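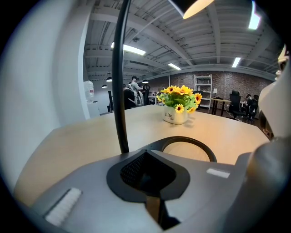

4.2 Equipment budget and purchase order

Most of the cost of a small manipulation lab is fixed before any data exist, so we planned the purchases in two rounds. The first round covered hand-held grippers, mounts, spare pads and storage. The second, held back until April, covered the robot arm on which the trained policies would run. Macario Valdovinos drew up the first list and Nilton Urrego the second, and the two were merged only after each had been priced separately.

We asked for quotes from Zarevik and Flatine. Zarevik sells the gripper body and the jaws as one unit. Flatine sells them apart, with a lower starting price but a longer wait for replacement jaws. We chose Zarevik for the grippers and bought 2 of them. The set-aside for wear parts was $3000, to cover pads, mesh inserts, rods and fasteners for the full project. Shipping was charged to a separate line and is left out of these amounts.

Figure 3. Work area during collection with the hand-held gripper. The pot of artificial sunflowers on the table belongs to the household object set.

Furniture and household objects took a small share of the money. Tables, shelving and desk chairs were already in the building and are entered at zero cost, although a new lab would have to pay for them. Objects were bought locally in Rurnthorpe and kept to things that could be replaced the same day.

Labor was harder to plan. The first estimate allowed 78 hours for setup and operator training — it left out the time needed to check recordings and repeat the bad ones. We now enter checking as its own line. Groups using the Xolalpa planning sheet should note that it has no such line and one must be added by hand.

The arm was priced with its controller, stand and two years of service. Buying service later would have cost less in the first year, but the grant did not allow unspent equipment money to be carried forward. The last quote used in this section is dated 12/28/24.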